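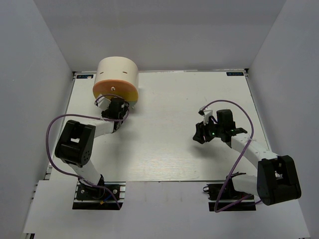

Moved the home backup off the old desktop in September and finally wrote down how it works now. Mostly for my own use, since the last set of notes was a text file on the machine I was trying to restore.

## The old setup

One desktop, one internal drive, one external drive that got plugged in when I remembered. The copy script ran at login and wrote its log to the same disk it was copying. It failed for 18 nights in a row before I looked. The cause was a full target. The script returned exit code 0 anyway, so the mail alert never fired.

## The new setup

- Source: laptop and the family photo share, 700 GB together
- First target: a small server in the hall closet (hostname `jerndale`)
- Second target: an encrypted drive kept at Nam-gil Hyun's place, swapped by hand
- Snapshots: nightly at 2 a.m., kept for 6 weeks, then thinned to monthly

The server pulls from the laptop. The laptop has no write access to the backup volume, so a bad delete or a compromised account on that side can't reach the old snapshots. Pull mode needs the laptop awake at 2 a.m., which took a wake timer and one BIOS setting. If the laptop is away from home, the job exits with a distinct code and retries at noon.

Hostnames follow the old scheme: `jerndale` for the server, `wisell` for the laptop, `kozan` and `plavov` for the two swap drives.
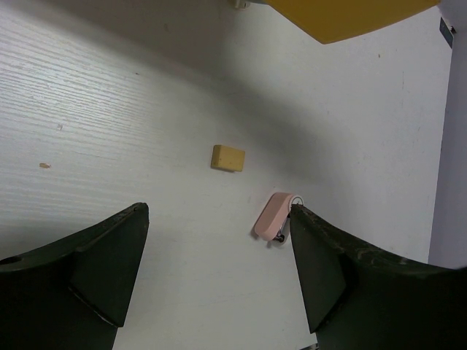 Labels on the swap drives were the weak point. Both are the same model, and I once overwrote the newer one. Each drive now has its hostname on tape and a paper card with the date of the last verified restore. The cards are stapled to the padded sleeve, which any stapler will do, a pink one included. Yellow tape is for `kozan` and plain white is for `plavov`. The mount script also checks the volume UUID and refuses to run if the wrong drive is attached.

## Restore test

A backup job that reports success only shows that the job ended. Once a month I restore one random folder to a scratch directory and compare checksums. The last test covered 933 files with no mismatches. An earlier one failed on file names with trailing spaces, traced to a mount option on the photo share. Fotis Mavromatis spotted it from the log before I did.

## Still open

1. The drive passphrase is in one password manager and needs a paper copy.
2. No alert yet if the server itself is down.
3. Phone photos still go through the share by hand.

Item 2 is next. A cron job on the router should cover it.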